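Okay, I finally caught up on the Nasham comics and I have thoughts. Spoilers for issue 3 coming, so mute me if you're behind!

**1/** First off, Rhodri Penry bringing back Saengthong after all this time?? I yelled. She went off that bridge ages ago and I'd made my peace with it.
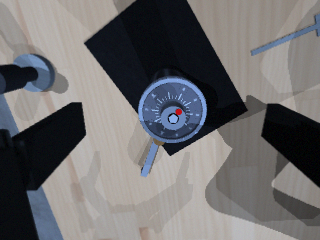

**2/** The return itself is done so well. No big splash page, no speech. She's just sitting in Festier's kitchen eating his soup when he gets home, and he puts his keys down and sits across from her.

**3/** My one gripe is the Uvau stuff. We spent most of last issue hearing how the city is sealed for 200 years, and then she strolls out through a side gate – come on, at least make her climb something.

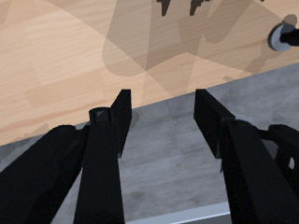
Also I don't buy that Festier forgives her that fast. She sold out his whole crew! He held a grudge against his own brother for less (go reread the train story, it's brutal).

**4/** Colors are gorgeous though. The flooded market pages are all greens and this sickly yellow, and I kept flipping back to them.

**5/** The collected edition is out 21st September, 120 pages with the backup strip included. I've got mine ordered already, and yes, I own every single issue, leave me alone.

**6/** Now somebody please tell me who was holding the lantern on the last page. My money's on the brother.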